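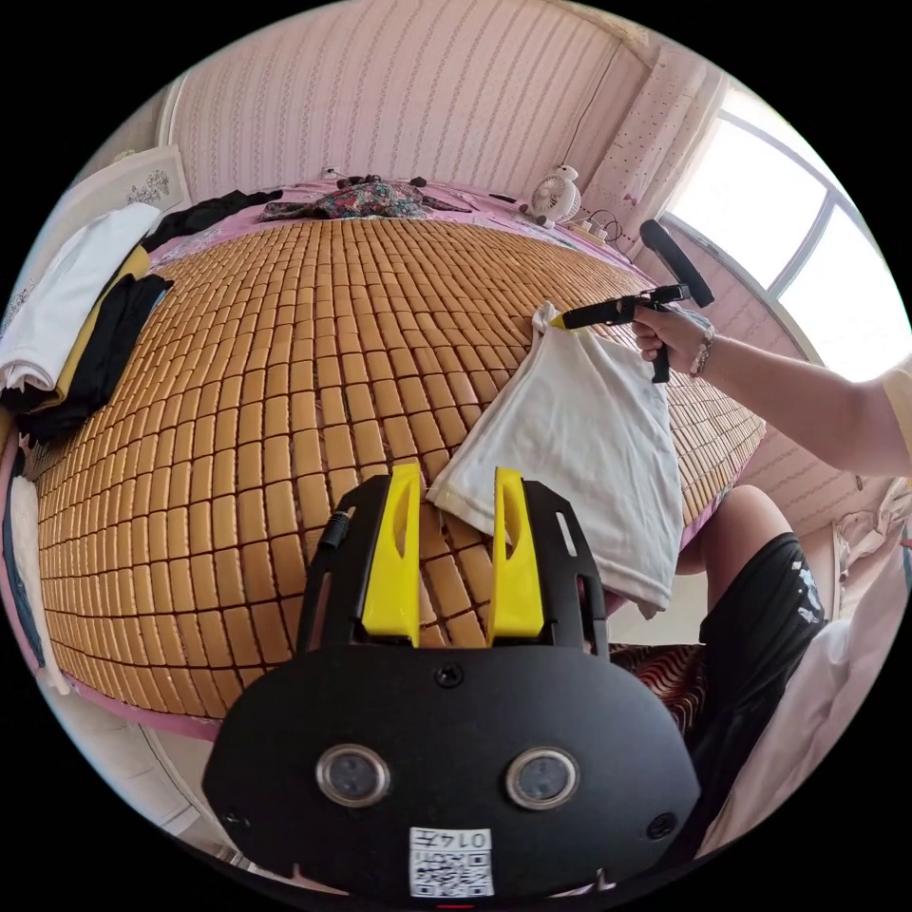
Vasley 歌曲大赛 > 参赛与观演 > 常见问题
责任编辑:Greer Swanson 审核:Deepak Sandhu 2003年12月28日 星期日

Vasley 歌曲大赛常见问题

本页汇集参赛者、随行人员及观众来信中较为集中的问题。本页内容如与《大赛章程》不一致,以章程为准。

一、报名与作品

问:哪些人可以报名?
答:词曲作者、独唱歌手及演唱组合均可报名。报名人须在比赛首日年满十六周岁。未成年参赛者须提交监护人签字的同意书,排练及演出期间应有一名成年人陪同。

问:本届共有多少首作品进入现场阶段?
答:初选结束后,共有49首作品进入半决赛,其中20首进入决赛。名单按作品标题排列,排列次序与得分无关。

问:已经公开发表过的歌曲能否参赛?
答:作品在报名截止之前不得以唱片、广播或付费演出的形式公开发表。在校内音乐会、教堂活动或不售票的小型聚会中演唱过的作品,不视为已发表,但报名人应在报名表第三栏如实注明演出场合。

问:翻译或改编作品能否参赛?
答:旋律须为原创。歌词如取自已有诗作,须附上著作权人的书面许可;诗作已进入公有领域的,注明作者与出处即可。对民间曲调的引用不得超过八小节。

问:歌曲长度有无限制?
答:演唱版本不得超过三分三十秒,计时自第一个可听见的音开始。超时作品由评审组要求修改一次,修改后仍超时的,不再列入演出次序。

问:可以用哪些语言演唱?
答:语言不限。以非中文演唱的作品,应随谱附上中文译文。译文供评委参考及节目单使用,不参与评分。

问:作品入选后能否修改歌词或编曲?
答:歌词在提交总谱之后即行锁定。编曲可在首次排练结束之前作局部调整,由音乐总监签字确认。调性变更应提前通知乐队,乐队谱由参赛者自行重新准备。

问:一位作者能否以多首作品参赛?
答:每位作者以第一署名人身份报名的作品限一首,以共同作者身份参与的作品不超过两首。

二、评分与结果

问:评分由谁作出?
答:半决赛结果由专业评审组决定。决赛结果由专业评审组与现场观众共同决定,二者各占一半。评审组成员名单在决赛当日开场前公布。

问:评委与参赛者有师生或亲属关系时如何处理?
答:有关评委应在评分开始前书面申报,并回避该作品的评分。该作品的分数取其余评委的平均值。参赛者得知存在此类关系而未申报的,组织方有权取消其名次。

问:得分相同如何排定名次?
答:先比较现场观众得分,仍相同的,比较获得评委最高分的次数。两项均相同的,名次并列,奖金平分。

问:能否查询分项得分?
答:参赛者可在决赛结束后书面申请查询本人作品的分项得分。组织方不提供其他作品的分项得分,亦不提供各评委的个人打分表。

问:对结果有异议应如何提出?
答:异议须以书面形式提出,写明所依据的章程条款,由第一署名人签字。仅就艺术判断提出的异议不予受理。

三、排练与演出

问:每首作品有多长的排练时间?
答:半决赛作品各安排一次乐队排练,决赛作品另加一次走台。排练次序表在艺术家入口处张贴,同时寄送至报名表所填地址。迟到的时间从该作品的排练时间中扣除。

问:可否使用预先录制的伴奏?
答:主旋律及人声部分必须现场演唱。打击乐与电子音色可以使用预录音轨,音轨应在首次排练之前交至音响台,并附一份备用光盘。

问:自带乐器如何存放?
答:Arthur 音乐厅地下层设有乐器存放室,凭参赛证存取。存放室在演出结束后关闭,过夜存放须事先登记。组织方不承担乐器保险,建议参赛者自行投保。

问:舞台上允许几人?
答:包括主唱、和声及伴舞在内,同时登台者不得超过六人。乐队成员不计入人数。

问:服装与道具有何要求?
答:服装由参赛者自理。道具应能由两人在换场时间内搬上和撤下舞台。明火、烟火、玻璃器皿及活体动物一律不得使用。服装及道具上不得出现商业标志或竞选标语。

问:参赛者因病不能登台怎么办?
答:独唱歌手可由报名表中列明的替补演唱者代为登台。未列明替补的,该作品退出本场比赛,空缺不予递补。组合成员缺席的,其余成员可以继续演出,但须在走台之前通知舞台监督。

四、门票与入场

问:决赛门票有多少张?
答:Arthur 音乐厅设座位1807个。扣除评审席、转播席及参赛者亲友席后,其余座位全部公开出售。

问:门票如何购买?
答:门票由 Zullex 票务处统一代售,可到窗口购买,也可邮购。邮购者请在信封内附上汇款凭证的复印件和写好地址的回邮信封。组织方不接受电话订票,也未委托任何个人代售。

问:每人可以购买几张?
答:决赛门票每人限购四张,半决赛门票不限。学校及合唱团体购票,请由单位出具公函办理。

问:门票能否退换?
答:售出的门票不予退换。演出取消或改期的,原票在新日期继续有效,不便前往者可凭完整票面办理退款。票面破损以致无法辨认座号的,不予办理。

问:参赛者能为亲友预留座位吗?
答:每首决赛作品可预留两个亲友席位,票价与同区座位相同。逾期未付款的席位转入公开销售。

问:迟到观众何时可以入场?
答:迟到观众请在休息厅等候,在两首作品之间由引座员带领入场。计票开始后不再放行。

问:是否设有轮椅座位?
答:池座后排设有轮椅座位及陪同座位,请在购票时说明。音乐厅东门有坡道,电梯可到达池座层。

问:场内能否拍照或录音?
答:演出期间禁止录音、录像及使用闪光灯。持采访证的记者可在每首作品的第一段主歌期间于指定位置拍照。

五、交通与住宿

问:如何前往 Arthur 音乐厅?
答:由 Zellunau 火车站乘坐27路公共汽车,在音乐厅站下车。决赛当晚该线路延长运营,末班车在颁奖结束后发出。音乐厅周边不设观众停车位。

问:组织方是否提供住宿?
答:组织方为居住地不在 Zellunau 的决赛参赛者提供两晚住宿,每首作品以两人为限。随行人员可按协议价格自行订房,订房时请说明与大赛有关。观众的住宿由本人安排。

问:旅费可以报销吗?
答:决赛参赛者可凭二等车厢车票原件申请报销。使用私人汽车的,按同等距离的火车票价计算。申请表与票据应一并寄送,资料不全者退回补正。

六、著作权与转播

问:参赛后作品的著作权归谁所有?
答:著作权始终归作者所有。报名即表示作者同意组织方在节目单中刊印歌词,并同意在大赛的现场转播和一次重播中使用该作品。

问:决赛录音是否会出版?
答:如出版决赛唱片,组织方将与各作品的作者另行签订书面协议。作者可以拒绝收入唱片,其名次及奖金不受影响。

问:作者能否自行发行参赛作品?
答:决赛结束后,作者可自行发行录音室版本。包装及宣传品上如需使用大赛标志,应事先取得书面同意。使用现场录音的,另须征得乐队同意。

七、联系方式

问:本页没有列出的问题应向何处提出?
答:参赛事务请致函大赛办公室 Deepak Sandhu,观演及票务以外的场地事务请致函 Greer Swanson。来信请写明作品标题或票面座号。门票事务请直接与 Zullex 票务处联系。

问:寄送的乐谱和样带是否退还?
答:未入选作品的乐谱和样带在十二月底之前保留,附有足额回邮邮资者予以退还,其余由办公室统一销毁。入选作品的总谱存入大赛资料室,作者可申请复印。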